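Home | Syllabus | Readings | Handouts | Contact
Search this site Go

FOOD LABELING AND CONSUMER LAW
Handout 7: Product names, standards of identity, and small vendors
Instructor: Guadalupe Trujillo
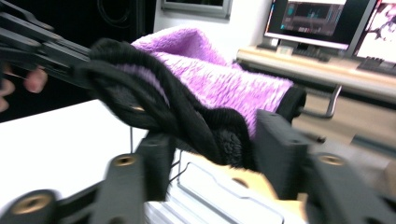 1. Scope of this handout

Handout 6 dealt with ingredient lists. The present topic is the name of the food itself: who decides what a product may be called, and what a seller has to do when the usual name is already taken by a rule. The working case is the cheese sold at the Plurville night market, which students have read in the packet. Bring the packet to class.

2. Three kinds of name

Legal name. A name fixed by regulation. The rule sets a recipe or a minimum content, and a product that misses it cannot use the name on its own.

Common name. A name buyers in the area understand without help. It may have no rule behind it. Evidence is usually menus, price lists and shop signs.

Descriptive name. A plain statement of what the food is, used when neither of the first two is available. "Cooked blend of milk and vegetable oil" is a descriptive name. It is accurate and it sells poorly, and most disputes begin there.

A brand name is none of these. Printing "Tolarlow" in large type does not meet the naming duty.

3. The Plurville case

The vendor, Ezequiel Tlapale, sold a melted topping under the sign "cheese." The topping was Condano, a ready-made product whose carton gave a descriptive name. The market inspector, Macario Zavala, asked for the sign to be changed. Tlapale argued that the sign described the dish and not the topping – the dish being one that local buyers had always called by that word.

Points to note:

- The carton was labeled correctly. The dispute concerned the sign only.
- The market code covers signs at stalls. The packaging code does not.
- The penalty was 3,000 pesos, suspended if the sign was replaced within 16 days.
- The suspension did not settle the legal question, so the ruling is weak authority.

4. The test applied

The panel used a test in 2 parts. First, would an ordinary buyer take the word to be a claim about the ingredient? Second, if so, is the claim false in a way that could affect the purchase? Both must be met. Ibarra (packet, p. 16) holds that the second part adds little, as price alone will nearly always satisfy it. Witkowska disagrees and would require proof from actual sales.

Do not confuse this with the test for misleading pictures on packaging, which has no purchase element – see Handout 5.

5. Exercise

Draft a stall sign for the topping in the Plurville case. The sign must fit on one line, must not use the word "cheese" alone, and must be readable from the queue. Attach a short note stating which kind of name you used and why the other kinds were not open to you. Written work is due August 31, 2026.

6. Reading

Leobardo Ibarra, "Names on Signs," in the packet.
Remigiusz Witkowska, "Proof of Purchase Effect," in the packet.
Cárdenas market code, part on stalls and signs.

Recent handouts
Handout 6: Ingredient lists and order by weight
Handout 5: Pictures on packaging
Handout 4: Origin claims
Review sheet for the May exam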